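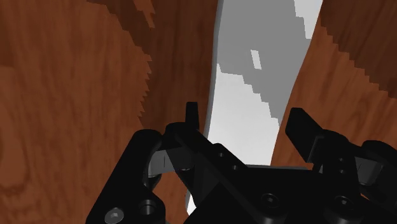 This section covers placement and first setup of the Ternano room dehumidifier in spaces with wood furniture or wood trim. The unit holds relative humidity at a set value by switching its compressor on and off. Wood swells across the grain when the air is damp and shrinks when it is dry, so the set value affects how joints and panels fit. A narrow opening between two brown wood surfaces, with grain streaks visible on both sides, is a suitable place to check for this movement. Measure the opening at the same point each time and write the result in the log at the back of the manual.

4.1 Before you start

Let the unit stand upright for 9 hours after delivery. Do not plug it in during this time. Remove the tape from the tank, the float, and the rear filter door.

CAUTION: Do not use an extension cord. Do not run the unit with the filter removed.

4.2 Placement

1. Place the unit on a level, hard floor.
2. Leave at least 254 mm of free space behind the rear grille and on both sides.
3. Keep the front outlet clear for at least 700 mm. Warm, dry air leaves through this outlet. Do not point it at a table, cabinet, or door.
4. Close windows and outside doors. Inside doors may stay open if the combined floor area is within the limit on the rating plate.
5. Hang the Flirkeck remote sensor at seat height, away from the outlet and out of direct sun. In a dining room, the underside of the table is acceptable.

NOTE: The sensor adhesive does not hold on waxed or oiled surfaces. Use the screw bracket. 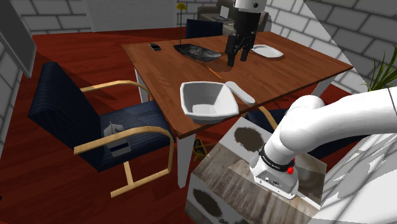
4.3 First start

1. Push the tank in until it clicks. The tank light goes out.
2. Plug in the unit. The display shows the room humidity after around one minute.
3. Press MODE until SET flashes.
4. Press the up or down key to select the value. The factory value is 50%. For rooms with solid wood furniture, keep the value between 45% and 55%.
5. Press MODE again to store the value.
6. Press and hold FAN to pair the sensor. Release when the sensor light turns steady.

If the room is above 65% at first start, do not go to the final value at once. Lower the setting by 5% per week.

CAUTION: In January, or whenever heating runs all day, room air can fall below the set value without the unit. The dehumidifier cannot add moisture. Switch it off and use a humidifier if readings stay under 35%.

4.4 Codes

E1: Tank full or not seated.
E3: Sensor not found. Replace the battery and repeat step 6 of 4.3.
E4: Coil frozen. Switch off, allow to thaw, check room temperature.

For the wall drain kit, order part 948 from Stesereck. The hose is supplied with the kit, the clamp is not.

Section revised 2022-05-04. Text: Theano Raptis. Technical check: Sotiris Zervas.

Support > Manuals > Dehumidifiers > Placement and First Setup

We use cookies to remember your language and region. Accept | Manage settings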